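[Belton-Tenants] Re: Water shutoff notice and the hardness numbers

Posted 14/07/2026 by Neusa Miranda

Esko and all,

Thanks for typing up the notice. I missed the paper copy in the lobby because I use the back stairs. My answers are under your points.

On 14/07/2026 Esko Mäkelä wrote:
> The management office wants one reply from the building before they
> book the plumber. They are asking:
> 1. Can every unit be without water for 5 hours on the shutoff day?
> 2. Do we want the softener from Floma or the one from Usman?
> 3. Does anyone object to the cost being spread over 60 months?
> The amount per unit is $2,554 either way. Please answer on the list
> so I don't have to go door to door again.

1. Five hours is fine for me if it starts after breakfast. The last shutoff was announced for the morning and the water came back after dark, so I would like the notice to give an end time and a phone number that gets picked up. The Yimers have a baby. Gebremedhin, could you say on the list what hours would be worst for you?

2. I have read both quotes twice and I lean toward Floma. The Usman unit takes up less floor in the boiler room, but the salt has to be loaded from the top, and the ceiling there is low. Whoever gets that job will be lifting bags over their head. Floma loads from the front. The Floma quote also includes the bypass valve, and Usman lists it as an extra without giving a price. Deividas asked about salt in the drinking water. Both quotes leave the kitchen cold line unsoftened, so that should be settled, but I would want it in the contract and not only in the cover letter.

One thing neither quote mentions is the old shutoff valve on the second floor riser. It has been stiff for as long as I have lived here. If the water is going to be off anyway, that is the day to replace it. Could you ask the office to get a price?

3. No objection to the 60 months. I would like to see in writing what happens when someone moves out partway through. Onni is leaving in the spring and has asked the office twice. The way I read the lease, the balance stays with the unit, but the letter from the office says "resident," and that could be taken either way.

For anyone who is new, the reason we started on this is scale. Shower heads clog, kettles crust over, and my water heater was drained last July and gave up two buckets of white grit. Vinegar works on the small stuff. Soak the faucet aerator overnight, scrub it with an old toothbrush, and rinse it before you screw it back on. For the shower head, tie a bag of vinegar around it and leave it for a couple of hours. Don't leave vinegar sitting on stone counters. Jinov descaler from the hardware store is faster, but it smells, so open a window.

Drying the sink after the dishes helps more than any cleaner I have tried. It takes a minute with a dish towel. 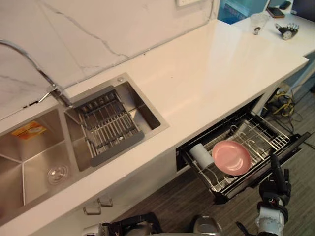
Double sink with the drainer basket over the narrower basin.

If you have a basket like this one, take it out now and then and wipe under the rails, where water tends to sit.

Esko, please put me down as yes on the shutoff, Floma on the softener, and yes on the payments once the wording about moving out is fixed. I can come along to the office if you want a second person there.

Neusa
Unit 2

More in this list
Boiler room key, who has it?
Re: Recycling bins left in the driveway
Second floor hallway light
Re: Re: Parking during the roof work
Bike rack sign-up

Contact the list owner | © Belton Tenants List | Back to top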